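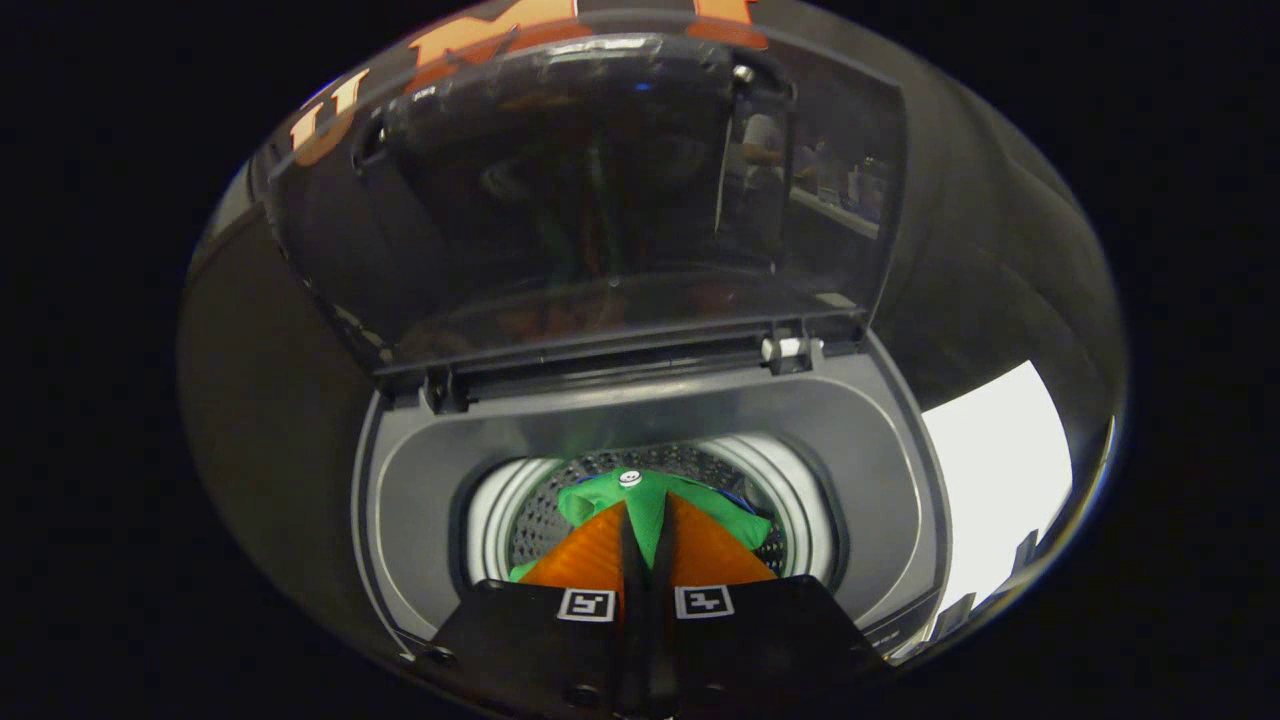
According to Leonilde Aguiar, the laundry room at Lekuvis should not have passed on the last round, as the floor drain was still slow and the fire door did not latch.

Shared Laundry Room – Inspection Checklist
Site: Lekuvis, Unit 17
Date: 18/12/2021

Floor drain clear: No. Repair request 3507 remains open.
Fire door closes and latches: No. Strike plate to be adjusted by Botari.
Supply hoses free of cracks: Yes. Replacement due in February.
Lids open and close fully: Yes.
Outlets grounded: Yes – all four tested.
Extinguisher tag current: Yes.
Exit route clear: Yes, after one cart was moved.

Result: Conditional pass.
Inspector: Hilde Michiels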